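双臂小台子抓铅笔老是滚走，橡皮倒是一抓一个准，夹爪该怎么改？

分类：机器人与自动化 > 自己动手
标签：双臂、夹爪、线缆、桌面任务

Henare小站
终于能动起来了，先高兴一下！我在共享工坊里攒了一套双臂，两条臂都是银色外壳加白色手腕，末端各一对黑色尖头指，手腕和手指之间的转接件是自己画的。控制程序从很早以前的版本一路改过来，里面还有不少我自己都不敢删的注释。

任务很简单：左臂拿铅笔，右臂拿橡皮，各自放进盒子里。橡皮几乎不出问题，铅笔就要命了。手指一合，笔先转个角度，然后往外滚，有时候滚到桌子后沿去，我得伸手捞回来再来一遍。昨晚跑了40次，左臂成功11次，剩下的多半是合拢那一下把笔推走了。

还有一个小毛病，左臂的线从肘部上面绕过去再接手腕，手腕转得多一点就感觉被线拽着，右臂的线从手腕下面兜一圈，反而没这个感觉。不知道跟抓不准有没有关系。

想请教三件事：指尖要不要换成平的？合拢速度该怎么给？线要不要重新走？我手上有打印机，有一卷软料，也有硅胶片，改什么都行，越折腾越开心。

补充：桌面是米色的哑光板，笔是普通铅笔，深色杆。相机装在头上往下看。

三个回答，按时间排列

Bríd Heffernan
恭喜恭喜，双臂一起动的那一刻真的上瘾！

先别急着换指尖，我觉得你的主要问题在接近方向。看你图里左爪的指尖是朝右伸的，笔又是斜着放的，手指如果不跟笔杆垂直，先碰到的那一根就会把笔推着转。橡皮是方块，推一下它会自己贴着手指摆正，笔可没这么听话。

我的做法是这样：先从相机画面里算出笔杆的角度，手腕转到两指连线跟笔杆垂直，停一下，再从正上方往下走，走到指尖快贴着桌面才合。合拢分两段，前一段快，碰到笔之前降下来，碰到之后再加力。我自己那套在碰到之后等500毫秒再抬，听着很慢，其实看起来很舒服，抬起来的时候笔基本不晃。

抓的位置也有讲究，尽量抓中间偏重的一侧，抓太靠近笔尖的话，抬起来笔会往下栽。

线的事跟抓取有关系，但没那么大。你把手腕慢慢转到两头极限，用手摸线，哪一段绷紧就在哪一段前面多留一点余量。扎带别扎死，用魔术贴，以后还要改的（相信我，一定还会改）。

左右两只手的场面我放在下面，给后来看帖的人对照着读，图是从楼主的帖子里搬来的。
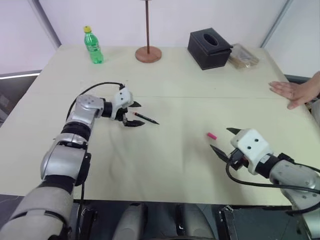 指尖怎么改

如果角度调好了还是滑，再动指尖。我试过平面的，抓笔容易搓着滚；后来在内侧开了一道浅的V形槽，槽里贴硅胶片，笔一进去自己就往中间靠。槽深6毫米我嫌大，橡皮夹着会晃，你可以从浅的开始打，多打几副，一晚上就能试完。尖头别全磨掉，留一点，从桌面上铲薄东西的时候特别好用！

老郑焊锡
换六角杆的铅笔，不滚。

Fosinness
楼上说得对一半，六角杆是不怎么滚，可是换了笔任务就没意思了嘛。

我补一个便宜的办法：调试阶段在桌上铺一块薄毛毡，摩擦大了，笔就老实很多。等动作稳了再撤掉毛毡，重新跑。我在Revetti那块板子上就是这么调的，当时还怀疑过电流环，折腾了整个星期三，最后发现是手指合拢的零位没校准，左边那根总是先到。你也查一下这个：空夹几次，看两根手指是不是同时到中间。

线我倾向于重走，从肘部侧面下去，别从上面翻。

Henare小站（提问者）回复
太感谢了！刚才空夹了几次，左臂果然有一根手指先到，差得还挺明显，哈哈。零位先校，角度照Bríd的办法加进去，V形槽今晚就开始打印。毛毡我家里正好有一块，明天带过去。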